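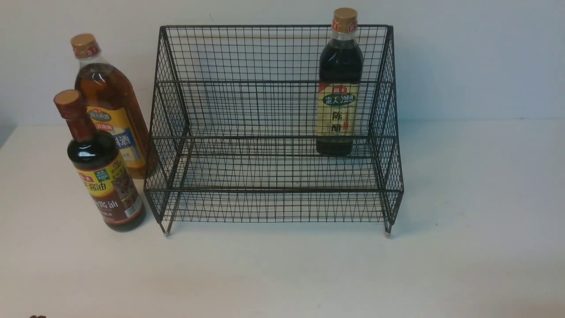

Pelura Tabletop Cell: Open Day Bookings

Home > Equipment > Tabletop > Pelura

The Pelura is a tabletop handling cell for people who want to see a robot deal with ordinary kitchen goods before they sign anything. Kyriakidis sells it, the Bondthorpe showroom runs it, and on open days you can stand as close as the yellow line on the floor allows. Most visitors stand on the line.

The standard demonstration is condiments. Vinegar, cooking wine and soy sauce go onto a two-tier wire rack, one bottle at a time, at a pace that will be familiar to anyone who has asked a teenager to put the shopping away. We have been asked to speed it up for the public. We have also been asked who mops, and the two questions are related.

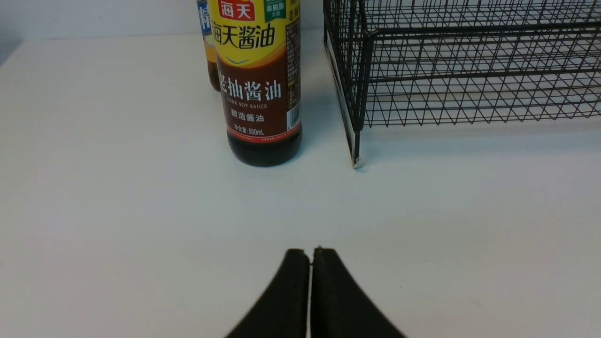
Written by the Demonstrations Manager, Kyriakidis, Bondthorpe
Page updated July 30, 2023

The dark soy sauce is the one to watch. It's a 500 mL plastic bottle with nearly black contents and a rounded base, and the two-finger gripper has to come at it across open table with a second bottle tucked in behind. The mesh rack next to it is mostly holes, so a camera gets to look at the wall as well as the thing it is supposed to be looking at. Visitors tend to side with the bottle.

What you get with the cell

Arm, parallel gripper with black fingers, wrist camera
White tabletop, wipe-clean (see mopping)
Controller and stop button, the latter larger than you expect
16 saved routines, of which the condiment rack is number one
Mains lead, 100 inches

Part number 161. Groceries not supplied.

Open days

Sessions are held at the Bondthorpe showroom, with a shorter version at our Horklow depot in February, when the heating permits. Bring your own bottles if you like, sealed please. The Horklow session has no coffee machine, and we have stopped promising one.

Admission is free. The cell is 4000 dollars a month on lease, and a place at an open day does not commit you to it, although somebody will give you a folder.

Book a place | Download the data sheet | Directions to Bondthorpe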